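Tistska Tabletop Feeding Kit

Home > Arms and kits > Household tasks > Feeding

In stock at Gelham. Collection from the Lilton counter by arrangement.

Cats have spent several thousand years training people to bring them dinner, so it seemed only fair to see whether a robot arm could be talked into the same arrangement. The Tistska Tabletop Feeding Kit is the result. It is a small arm, a gripper and a set of software tools for teaching the pair of them to get dry food out of a bag and into a bowl, using the same scoop and the same bag you already have in the cupboard.

It will not do this straight out of the box. You teach it, by guiding it through the job by hand a good many times, and then it has a go by itself. If you want something that drops biscuits down a chute at six in the morning, a timed feeder costs a great deal less and takes up less of the worktop. We don't sell those, but we bear them no ill will.

What it's for

Most of our buyers are teaching labs, college workshops and people with a spare room and an understanding household. Feeding makes a good first project. The parts are cheap, the mess can be swept up, and there is a proper range of difficulty in it, from picking up a scoop (quite easy) to dealing with a half-open bag (not easy at all).

The gripper has two fingers with slim tips and broad bases. They are plain black and they pick up every speck of dust in the building, so if fingerprints on a kettle upset you, order the wipes. The tips are narrow enough to close on a flat plastic handle and hold it upright, and that matters more than you might think when the other end is meant to be full of biscuits.

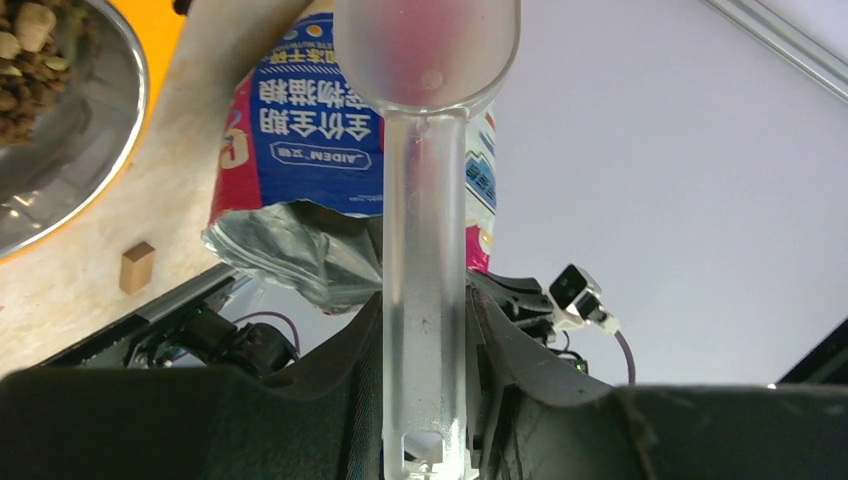
Scoops vary more than they have any right to. Some have a fat handle, some a thin one, and some bend if you look at them sternly. We suggest picking one and sticking to it for your first batch of training runs, then bringing in a second once the arm has stopped surprising you. A little flex in the handle is fine. A handle with butter on it is not, and yes, we have had the email.

The wrist camera sits close to the fingers and sees what they are up to. It also sees anything you have left lying about, so decide early whether your table is going to be tidy or realistic and try to keep to it. Our own view is that a few odds and ends do the training no harm. Donati, who make the wrist mount, recommend checking the fixing screws each time you move the arm, and for once we agree with a manual.

Bags

Here we come to the part of the page our sales side wanted to keep short. Bags are awful. A bowl is the same shape at the end of the day as it was at the start, whereas a bag changes every time it is touched. It creases, leans, folds over its own opening and shines in whatever direction is least helpful. Your arm will need more practice with the bag than with everything else put together.

Start with a grip low down where the material bunches, and close the fingers slowly. The default closing speed is set for solid objects and is too brisk for packaging. You will find the slower setting in the tool called Soft Items, which is two menus deeper than it should be. We have asked for it to be moved.

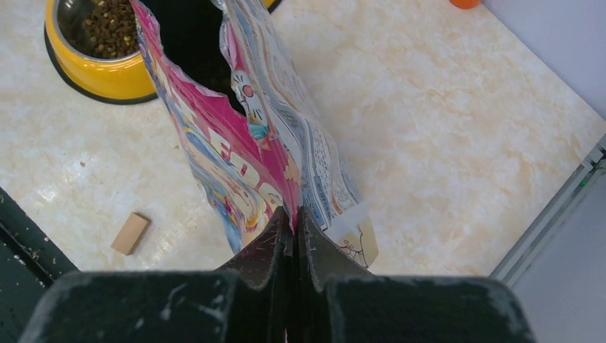
The gripper holding an opened bag by its lower edge, with the filled bowl behind.

Some buyers skip the bag altogether and decant the food into a tub. It is a perfectly sensible thing to do and you will have a working project much sooner. The bag exercise is in the kit for those who want it, along with our sympathy.

What's in the box

Arm with table clamp
Two-finger gripper and one spare pair of fingers
Donati wrist mount and camera
12 cable clips — you will use all of them
Power supply with UK plug
Printed quick start sheet
Licence for the Tistska teaching software, 2 seats

Not included: scoop, bowl, cat food, cat.

Before you order

You will need a solid table and a computer that isn't already doing something heroic. The software stores up to 1000 recorded runs per project before it asks you to archive some, and it asks quite politely. Most feeding projects come nowhere near that, although the bag people sometimes do.

Please don't leave the arm to feed a real animal while you are out. It is a teaching kit and has not been tested as a pet feeder. It also has no idea what a cat is, and a cat will work this out before you do.

Delivery and returns

We send kits out from Gelham on a 12-day lead time. Unused kits can come back within 22 days in their original packing. Used ones can come back too if there is a fault, but do shake the crumbs out of the gripper first. The spare fingers are also sold separately, and the next batch is due in September.

Questions about fitting or table size are best put to the Lilton counter, where a kit is set up most afternoons and you are welcome to try it. Bring your own scoop if you like.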